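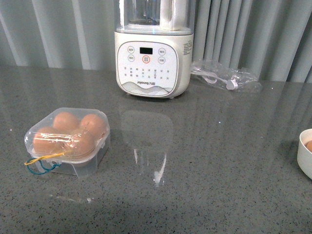 문제의 기계. 앞면에 Joyoung 九阳이라고 적혀 있고 오른쪽 비닐 안에 흰색 선이 있어요

홈 | 살림 묻고답하기 | 주방가전 | 정리수납 | 중고나눔 | 내 글 | 로그인

중국어로만 적힌 두유기(믹서?) 쓰는 법이랑 계란 두는 자리 좀 봐주세요

콩불리는중
2022년 1월 6일

안녕하세요, Leltulia 살림방에 눈팅만 하다가 처음 글 남겨요. 이사하면서 이모한테 주방가전을 하나 물려받았는데요, 이모는 이걸 두유기라고 하시고 이모부는 믹서라고 하시고 두 분이 의견이 안 맞으세요 ㅎㅎ 설명서는 이사 두 번 하는 동안 사라졌대요. 위에는 투명한 통이 있고 아래는 크림색에 가까운 하얀 몸통이에요. 앞판에 작은 까만 표시창이 있고 그 밑에 주황빛 테두리 버튼이 하나, 양옆으로 동그란 버튼이 두 개씩 있어요. 문제는 글씨가 전부 중국어라는 거예요. 버튼 아래에도 깨알 같은 글씨가 몇 줄 있는데 제가 아는 한자는 정말 몇 글자 안 돼서요. 휴대폰 번역 앱을 대봤더니 "쌀 풀", "정화", "예약하다" 이런 식으로 나와서 더 헷갈려요. 쌀 풀이 뭔가요, 도배할 때 쓰는 그 풀은 아닐 거잖아요?

하고 싶은 건 단순해요. 아침에 따뜻한 콩국물 한 잔이요! 저는 우유를 마시면 속이 부글거려서 시판 두유를 박스로 사다 먹는데 너무 달아요. 서리태 남은 게 있어서 그걸로 해보려고 하고요. 콩을 꼭 불려야 하는지, 불리면 얼마나 불리는지, 물은 어디까지 넣는지 아무것도 몰라요. 친정 엄마는 콩국물은 무조건 냄비에 삶아서 갈아야 한다고 하시는데, 그럴 거면 기계가 왜 필요한가 싶기도 하고요.

그리고 자리 문제가 있어요. 저희 집 조리대가 회색 점박이 돌 상판인데 길이가 짧아요. 기계 뒤가 바로 회청색 주름 커튼이에요. 이걸 여기다 두고 매일 써도 되는지, 김이 나면 커튼이 눅눅해지는 건 아닌지 궁금해요. 선도 비닐째로 옆에 늘어놓고 있는데 이건 또 어디다 넣어야 할지... 서랍에 넣으면 제가 분명히 못 찾을 거예요. 저를 제가 알아요.

마지막으로 계란이요. 기계 앞쪽에 투명한 뚜껑 달린 작은 계란 케이스를 꺼내놨어요. 네 칸짜리라 귀엽고, 아침에 계란 삶을 때 냉장고 문을 안 열어도 되니까 편하거든요. 근데 남편은 겨울이라도 계란을 밖에 두면 안 된다고 하고 저는 마트에서도 밖에 쌓아놓고 팔지 않느냐 하고 있어요. 누구 말이 맞나요?

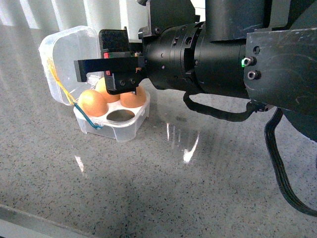 뚜껑 열어본 계란 케이스. 계란 3개 남았고 한 칸은 비었어요

질문이 너무 많죠, 죄송해요. 하나만 답해주셔도 절해요. 아 그리고 두유 만들 때 계란 같이 넣어도 된다는 글을 어디서 봤는데 그것도 진짜인지 궁금해요.

맷돌소리
채택된 답변

저도 중국에서 들어온 이런 종류를 4년째 쓰는 사람이라 반가워서 길게 씁니다 ㅎㅎ 모델마다 메뉴가 달라서 딱 그 기계 얘기라고는 못 하고, 올려주신 사진으로는 글씨가 너무 작아서 저도 못 읽겠어요. 그래도 이런 기계에 자주 나오는 말은 거기서 거기라 적어볼게요. 종이에 옮겨 적고 앞판이랑 하나씩 맞춰보세요.

豆浆 = 두유, 콩국물
米糊 = 쌀죽처럼 곱게 간 것. 번역 앱이 말한 "쌀 풀"이 이거예요. 도배 안 합니다!
果蔬 또는 果汁 = 과일이나 채소, 주스
清洗 = 세척. "정화"라고 나온 게 아마 이것
预约 = 예약
保温 = 보온
启动 = 시작
取消 = 취소
功能 또는 选择 = 기능 고르기

두유기냐 믹서냐는 사실 경계가 흐려요. 요즘 나오는 것 중엔 갈면서 끓이는 기계도 있고 그냥 갈기만 하는 것도 있거든요. 앞판에 豆浆이나 米糊가 있으면 가열이 될 가능성이 높은데, 그래도 확실해질 때까지는 맹물로 먼저 돌려보세요. 물만 최소 눈금까지 넣고 豆浆을 고르고 지켜보는 거예요. 끝까지 돌렸는데 물이 미지근하지도 않으면 가열이 안 되는 거고, 그럼 어머님 방식대로 콩을 삶아서 가셔야 해요. 이거 중요해요. 덜 익은 콩국물은 비리기만 한 게 아니라 배탈이 나요. 저는 첫해에 한 번 당했어요. 비릿하다 싶었는데 아까워서 다 마셨다가 오전 내내 고생했습니다.

콩은요, 불려서 하는 걸 추천해요. 마른 콩으로 되는 메뉴가 따로 있는 기계도 있는데 제 입에는 불린 콩이 훨씬 부드럽더라고요. 저는 마른 콩 60그램을 저녁에 씻어서 냉장고에서 하룻밤 불려요. 서리태는 껍질이 두꺼워서 메주콩보다 좀 더 둬야 하고, 불린 물은 버리고 새 물로 하세요. 색이 아까우면 그 물을 쓰는 분도 있긴 한데 저는 버려요. 물 양은 무조건 통에 있는 눈금 따라가시고요, 최대선 넘기면 거품이 올라와서 뚜껑 틈으로 나옵니다. 닦는 데 더 오래 걸려요.

첫 잔은 맛이 없을 수도 있어요! 시판 두유에 길든 입에는 아무 맛도 안 나는 것 같거든요. 소금을 아주 조금 넣고, 볶은 땅콩 몇 알을 같이 갈아보세요. 저희 애는 땅콩 넣은 것만 먹어요. 대추를 넣는 것도 괜찮은데 씨는 꼭 빼야 해요. 날이 상해요.

그리고 커튼. 저라면 자리를 옮기거나 커튼을 걷어 묶어놓겠어요. 끓이는 기계면 김이 꽤 나오고, 콩물 튄 게 주름 사이에 마르면 냄새가 나요. 저는 쓸 때만 조리대 앞쪽으로 당겨놓고 다 식으면 뒤로 밀어요. 매일 하다 보니 이제 별로 귀찮지도 않아요. 선은 비닐에서 꺼내서 찍찍이 밴드로 묶고 바구니든 뭐든 기계 바로 옆에 두세요. 서랍에 넣으면 못 찾는 거 저도 똑같습니다. 돌릴 때는 비닐을 꼭 치우시고요.

플러그 모양도 한번 봐주세요. 중국 플러그는 우리 콘센트에 안 맞는 게 많아요. 변환 플러그를 쓸 거면 열 내는 기계니까 허용 전력이 넉넉한 걸로요. 저는 동네 철물점에서 산 Cekmont 걸 쓰는데 그건 단단하게 물려서 마음에 들어요. 그 전에 쓰던 건 헐거워서 버렸고요. 기계 오른쪽에 붙은 작은 라벨에 전압이랑 소비전력이 적혀 있을 수 있으니 휴대폰으로 크게 찍어서 확대해 보세요. 주파수 숫자도 같이 적혀 있으면 60이 들어가는지 봐두시고요.

세척은 따라낸 즉시가 제일이에요. 찌꺼기가 마르면 수세미로도 안 떨어져요. 저는 미지근한 물을 부어놓고 마시고 와서 솔로 닦습니다. 몸통은 물에 담그지 말고 행주로만요.

계란은 잘 아는 분이 답해주시길. 저는 한 번도 케이스에 옮겨 담아본 적이 없어서요 ㅎㅎ

계란한판

윗분이 다 써주셔서 저는 계란만.

겨울이라고 부엌이 추운 건 아니에요. 난방하면 오히려 여름 에어컨 튼 집보다 따뜻하죠. 그리고 사 오신 다음에 냉장고에 넣었던 계란이면 다시 밖에 두는 게 더 안 좋아요. 껍데기에 물방울이 맺히거든요. 마트 얘기도 많이들 하시는데 세척 계란은 냉장으로 파는 게 원칙이에요. 그러니까 이번엔 남편분 승입니다.

케이스는 그대로 냉장고 안쪽 선반에 넣으세요. 문 쪽은 여닫을 때마다 흔들리고 온도도 오르락내리락해서 저는 안 써요. 작은 케이스면 쏙 꺼내기도 좋고요. 저는 Sondex라고 적힌 서랍형 트레이를 쓰다가 너무 커서 반찬통 자리까지 먹길래 처분했어요. 네 칸짜리가 부럽네요. 다만 옮겨 담으면 산란일을 모르게 되니까 마스킹테이프에 날짜 적어서 뚜껑에 붙여두세요. 새 계란 채울 때는 남은 것부터 드시고요. 케이스 씻을 때는 세제로 닦고 완전히 말려서 담으세요. 칸 바닥에 물기가 남기 쉬워요.

삶기 전에 찬 계란이 터지는 게 걱정이면 물 올릴 때 꺼내놓으면 돼요. 그 정도면 충분하더라고요.

두유에 계란은 저라면 안 넣어요. 통 안에서 엉겨 붙으면 씻기가 지옥이고, 제대로 익었는지도 알기 어렵잖아요. 그냥 따로 삶아서 같이 드세요.

옆집두부

저는 그냥 냄비파요. 기계 두 개 사봤는데 둘 다 중고로 내놨어요. 콩 삶아서 믹서에 갈면 끝인데 뭘.. 근데 콩 삶을 때 넘치니까 옆에 꼭 서 계세요. 만든 건 냉장고에 넣어도 24시간 안에 다 드시고요. 저희 집은 이틀째 되면 시큼해져서 버린 적 많아요.

그리고 한자는 중국어 하는 친구한테 사진 보내는 게 제일 빨라요. 앞판만 크게 찍어서 다시 올리시면 여기서도 읽어줄 분 있을 거예요.

콩불리는중

와 답글 세 분이나 ㅠㅠ 감사해요! 계란은 케이스째로 냉장고에 넣기로 했어요. 남편이 너무 좋아해서 좀 얄미워요. 찍찍이 밴드는 Kovács 생활용품점에 색깔별로 있다길래 내일 가보려고요. 오늘 밤에 서리태부터 불리고, 물로 먼저 돌려보고 따뜻해지는지 확인해서 다시 글 쓸게요. 앞판도 크게 찍어서 올릴 테니 한자 아시는 분들 그때 또 부탁드려요.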